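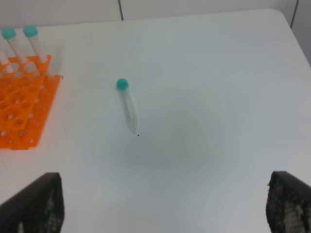
A conical centrifuge tube on a laboratory table, with an orange test tube rack at the left.

Tubes with Pointed Ends
Damasholm Science Center - Young Readers' Pages

Scientists often work with very small amounts of liquid. A drinking glass or a kitchen jar would be far too large for them, so they use tubes made for the purpose. One of the most common is the conical centrifuge tube. Its name is long, but each part of it has a simple meaning.

What does "conical" mean?

A cone is a shape that is wide at one end and narrows to a point at the other. An ice cream cone is one, and so is a traffic cone. A conical tube has straight sides for most of its length, and then the sides slope inward to form a tip.

The sloping part helps when there is only a little liquid inside. In a tube with a wide, flat bottom, a few drops would spread out and be hard to pick up again. In a pointed tube, the drops gather at the tip, where a scientist can reach them.

What is a centrifuge?

A centrifuge (say "SEN-trih-fyooj") is a machine that spins tubes very quickly in a circle. You may have felt something similar on a playground merry-go-round. As it turns faster, you have to hold on tightly to stay in your place.

Inside a spinning tube, the heavier bits in a liquid move toward the tip and the lighter parts stay nearer the cap. Muddy water is a good case to think about. If you leave a jar of it on a shelf, the mud sinks slowly to the bottom. A centrifuge does the same work in much less time. The small lump of solid material that collects in the tip is called a pellet.

Tubes must be placed in a centrifuge so that the weight is even on both sides. If a scientist has only one tube to spin, a second tube holding the same weight of water is placed opposite it. The lid of the machine stays closed until the spinning has stopped.

The parts of the tube

The cap. The tube on this page has a teal-green cap that screws on. A screw cap closes tightly and can be opened and closed many times. Caps are made in several colors, and some laboratories use the colors to tell their work apart.

The body. The plastic lets light through, so a person can look inside without taking off the cap. Look again at the tube on the table and you will find that the white surface shows through it.

The lines. Fine marks run along the side. They are called graduations, and they work like the marks on a measuring cup. To read them properly, a scientist holds the tube upright with the liquid at eye level.

The writing strip. This is a narrow space for a label. Many liquids look just like water, and a tube without a label can cause a serious mistake. A good label gives the name of the liquid, the date, and the name of the person who prepared it.

Why is a rack needed?

A pointed tube has one weakness - it cannot stand up by itself. Put down on a table, it lies on its side. For this reason a laboratory keeps racks close at hand. A rack has openings that hold tubes upright, much as an egg carton holds eggs.

The rack in the photograph is bright orange plastic, with openings in the form of circles and hexagons. A hexagon is a shape with six straight sides. Bees build their honeycomb from hexagons, which fit together side by side with no gaps between them. This rack also has an upper tier raised above a base. In a rack with two levels, the upper level can steady the body of a tube while the lower one supports it further down.

Try it at the Center

Visitors to the Kinsella Room may handle clean, empty tubes and racks at the long table. The room has places for 20 children at one time. Each child is given 2 tubes, one with a flat bottom and one with a pointed bottom, and a cup of colored water. Children are asked to find out which tube makes it easier to collect the last few drops with a dropper. An adult must remain with any child under eight.

The activity will be offered until the end of October. School groups should speak with the education office before their visit.

Words to know

Centrifuge: a machine that separates mixtures by spinning them.
Cone: a shape that narrows to a point.
Graduations: lines used for measuring.
Hexagon: a flat shape with six straight sides.
Pellet: the solid material that collects at the tip of a tube after spinning.
Rack: a stand with openings for holding tubes.

Text by Darren Rowbotham, Education Office. Page reviewed 18 September 2022.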